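Teaching the wrist by hand at Noleck

Chiharu Hosoda runs the demonstration cell at Noleck, where operators guide an arm by remote control through disassembly of small housings. The November set holds 1,691 episodes, 700 of them on screws.

"Hand guiding gives cleaner paths, but the operator's arm blocks the side view," Hosoda said. "With the leader arm we lose some feel and keep the images."

Loose wires remain the hard part. New operators record 80 practice runs before any are kept. "They rush the approach. I ask them to stop short, look, then move in." 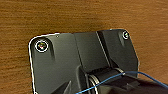 Wrist camera view of a black plastic housing, with a coiled spring and a blue wire crossing the barrel.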